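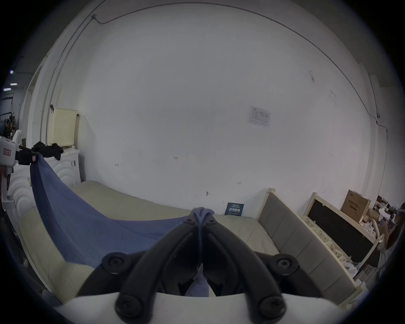
Walton布草组 回复于 上午

贵处所拟《宿舍内大件布料折叠操作说明（征求意见稿）》已收悉并逐条阅看。我组原则上同意以床面作为折叠台面，但对第二条“可在裸露床垫上直接操作”持保留意见。床垫面料不可拆洗，清洁周期远长于床单，洗净的布料与之直接接触，等于把洗涤环节的效果打了折扣。建议改为：操作前须铺设干净床单或专用衬布，操作完毕后将衬布一并送洗。

另，第四条关于“先拉直、后对折”的表述，我组认为尚可，惟“拉直”应写明从对角还是从两侧短边着手。我组内部对此已有过讨论，至今做法不一，望楼主予以明确。

Tefera公寓管理处（楼主） 回复于 上午

感谢Walton布草组的意见。现就所提两点答复如下。

关于床垫：我处提出以床面操作，系考虑到宿舍面积有限，室内除床以外并无合适的大平面。征求意见稿成文时，默认的场景是换季拆洗期间，床单、被套均已撤下，床垫暂时裸露。若要求再铺一层，须另行配发衬布，涉及采购。请各单位就是否确有必要继续发表意见。

关于拉直：原稿的意思是先取对角。大幅薄布料由对角提起后，中段自然下垂，褶皱多数集中在一处，便于随后抖开；若从短边提起，遇到布料较长时容易拖到床沿以外。此点将在修改稿中写明。

为便于未看过原稿的单位参与讨论，现将征求意见稿主要条文重新列出：

第一条　本说明适用于公寓各楼层宿舍内床单、薄被套、沙发盖布及较大衣物的折叠与暂存。
第二条　折叠以床面为台面，可在裸露床垫上直接操作。操作前应清除床面杂物，床头一侧不得堆放物品。
第三条　操作者立于床侧，床头板在其右手或左手均可，但同一房间内应保持一致。
第四条　布料先拉直、后对折。对折以边对边为准，不以图案为准。
第五条　折叠完毕的布料沿床尾放置，待统一收取，不得放回洗衣机顶部或滚筒之内。
第六条　墙面现有标记及张贴的表格，操作中不得遮挡、揭除或擦拭。

各条之理由不再赘述，有疑问者可在本帖内提出。

Ninovent后勤三组 回复于 中午

我组对第二条的意见与Walton布草组相反。

裸露床垫的优点在于阻力适中。布料铺上去以后，不易滑走，单人亦可完成边对边的对齐。铺了床单之后，下层织物会随上层一起移动，尤其是新床单未压平时，推一下便起皱，上下两层的皱纹叠在一处，折出来的边不直。我组在所辖楼层试行过铺衬布的做法，最终因返工较多而停止。

至于卫生问题，我组的处理方式是在每次拆洗期内先对床垫表面做吸尘，再行折叠。此项工序本来就列在换季作业单中，无须另增人手，仅须调整先后次序。

请楼主考虑将第二条修改为“床垫表面经吸尘后，可直接操作”。

Cedska宿舍区值班室 回复于 中午

我室提请各单位注意第六条。

所涉房间墙面上的铅笔标记，据我室了解，部分为安装时留存的定位记号，部分来源不明。第六条一概要求不得擦拭，执行起来较为清楚，我室赞同。但墙上另有钉类突出物，位置低者与床面相近，薄布料拉开时容易挂住。征求意见稿对此未作任何规定，建议增补一条：操作前应检查墙面突出物，能拆除者报修拆除，不能拆除者加装护帽。

此外，靠墙放置的小册子、卡片等物，应归入“床头一侧不得堆放物品”的范围，还是视作墙面附属物而不得移动，原稿前后两条存在解释上的冲突，请一并说明。

Tefera公寓管理处（楼主） 回复于 下午

现答复如下。

一、Ninovent后勤三组的意见与Walton布草组的意见均有依据。我处倾向于保留两种做法，由各楼层择一执行并在作业单上注明，但同一楼层不得混用。最终文本以修改稿为准。

二、Cedska宿舍区值班室所提墙面突出物一事，系原稿疏漏，我处予以采纳。护帽由各单位自行领取，领取手续照旧。

三、小册子与卡片不属于墙面附属物，操作前应收起，操作后放回原处。第二条中“杂物”一词将改为“可移动物品”，以消除歧义。

四、有单位来函询问较大衣物如何处理。此类布料幅面小于床单，不必拉满整张床面。做法是先平铺于床面靠近操作者一侧，使其一边保持平直，再处理领口、袖口等容易堆叠的部位，最后压平余下的褶皱。实际工作中常见的情形，是一条边已经取直，另一角仍有堆叠，此时不应急于对折。
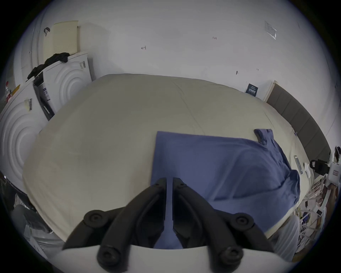 图二　蓝色布料铺于床面，一边已平直，一角仍有堆叠

请各单位对照上述说明检查本单位的习惯做法，如有明显出入，欢迎在本帖内列明。

Walton布草组 回复于 下午

对楼主答复第一项，我组仍有异议。

允许两种做法并存，会使验收标准无法统一。铺衬布的楼层，布料折痕较浅，叠放高度偏大；不铺衬布的楼层则相反。收取人员面对两种成品，难以判断何者合格。我组建议先行确定一种，试行至五月，再视情况调整。

对Ninovent后勤三组所称“返工较多”，我组未见具体记录，不便评论。但我组所用衬布四角带有系带，固定于床架，不存在随上层移动的问题。该组试行时是否使用了系带，请予说明。

Ninovent后勤三组 回复于 下午

答复Walton布草组：试行时未使用系带。所用衬布为普通床单改制，四角仅作塞入处理。

我组承认，系带可以解决移动问题。但宿舍床的床头为软包，外有木框，系带能否在床头一端找到合适的固定位置，尚需到现场查看。若系带绕过软包部分，长期勒压会留下印痕，届时又是一项维修。请Walton布草组说明其床头一端的固定方式。

Walton布草组 回复于 下午

我组床头一端系于下方横档，不经过软包。各处床型若有差异，应以实物为准，我组不主张一概照搬。

衬布的费用，我组去年编列为3000元，含系带及备用件，当年未用完。供楼主参考。

Cedska宿舍区值班室 回复于 傍晚

我室对两组的争论不持立场，仅补充费用方面的一点考虑：如统一配发衬布，洗涤量必然随之增加，应当在测算时一并列入，不宜只看采购金额。衬布与宿舍布料混洗还是分洗，也须事先规定。我室建议分洗。

另有一事与第五条相关。第五条规定折好的布料不得放回洗衣机顶部，我室理解其用意在于避免沾染洗涤剂残留。但部分房间洗衣机与床同处一室，布料取出后至上床面之前，总要有一处临时搁放的位置。现行文本对此未作安排，操作人员只能抱在手中等候。

Tefera公寓管理处（楼主） 回复于 傍晚

Cedska宿舍区值班室所述情况属实。我处所辖房间中，亦有两台滚筒洗衣机并排靠墙、与床相邻的布置。这样安排原是为了缩短搬运距离，布料出筒后转身即可上床面，本无须搁放。问题出在床面已被前一件布料占用的时候。 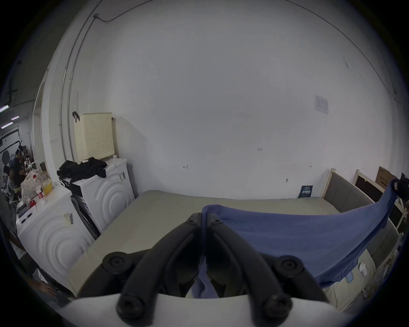
遇有前述占用情形，应先将前一件折完移至床尾，再从滚筒中取出下一件，不得为求快而同时取出多件。滚筒门在等候期间可保持开启，以利通风。如确需临时搁放，应使用带盖收纳筐，筐内垫布与衬布同样管理。洗衣机顶部仍不作为搁放位置，第五条此项规定不予放宽。

关于分洗，我处同意Cedska宿舍区值班室的建议，将列入修改稿。

关于衬布是否统一配发，目前意见分歧较大，我处暂不作结论。拟请Walton布草组提供带系带衬布两套，分别在软包床头及无软包床头的房间试用，由Ninovent后勤三组负责查看床头一端有无勒压痕迹。两组如无异议，请在本帖内确认。

Ninovent后勤三组 回复于 晚间

我组确认参加查看。

同时提出一项附加要求：试用房间应包含床侧紧邻其他家具者。我组所辖部分房间床头旁另立有带木框的板件，顶部还常被人搁放纸箱，布料拉开后超出床面的部分容易搭到上面。此种房间的折叠难度明显较高，如只在宽敞房间试用，得出的结果不能代表全部情况。

Walton布草组 回复于 晚间

我组确认提供衬布。对Ninovent后勤三组的附加要求无异议，但纸箱应先行移走，不能把本该清理的物品算作房间条件。

第四条仍请楼主再作斟酌。对角提起的做法适用于薄布料，对于厚重盖布，提起时受力集中于两角，容易变形。我组意见是按克重区分，每平方米300克以下者由对角提起，以上者由短边提起。

Cedska宿舍区值班室 回复于 晚间

按克重区分，操作人员恐难掌握。布料标签多数不载明克重，载明者洗过若干次后字迹也已模糊。我室建议改用品类区分：床单、薄被套及衣物由对角提起，沙发盖布由短边提起。条文应当让人一看即知归属，不必现场换算。

Walton布草组 回复于 晚间

品类区分可以接受，但应附一份布料品类清单，避免各单位自行归类。我组可提供初稿。

Tefera公寓管理处（楼主） 回复于 晚间

现将本帖讨论结果暂记如下，供修改时使用。

第二条：衬布问题待试用后确定；试用期间各单位沿用现行做法，床垫表面须先吸尘；“杂物”改为“可移动物品”。
第四条：按品类区分提起方式，清单由Walton布草组起草。
第五条：维持原文，增加带盖收纳筐的规定，并注明须待床面腾空后再取下一件。
第六条：维持原文，另增一条，规定墙面突出物的检查与护帽加装。
衬布与宿舍布料分洗，单列一条。

第三条至今未见意见，视为各单位无异议。试用房间的选定由我处负责，软包床头房间初步定为278室，另一间待定，确定后在本帖公布。278室床侧无其他家具，不符合Ninovent后勤三组所提附加条件，故另一间将优先从床侧紧邻家具的房间中选取。

Ninovent后勤三组 回复于 晚间

第三条我组有意见，此前未及提出。“床头板在其右手或左手均可，但同一房间内应保持一致”一句，前半句与后半句放在一起，容易理解为每个房间可以各定各的。收取人员逐间换方向，叠放朝向就会不一致。请改为以楼层为单位统一。

Tefera公寓管理处（楼主） 回复于 晚间

收到，第三条改为以楼层为单位。修改稿张贴之前，本帖继续开放回复。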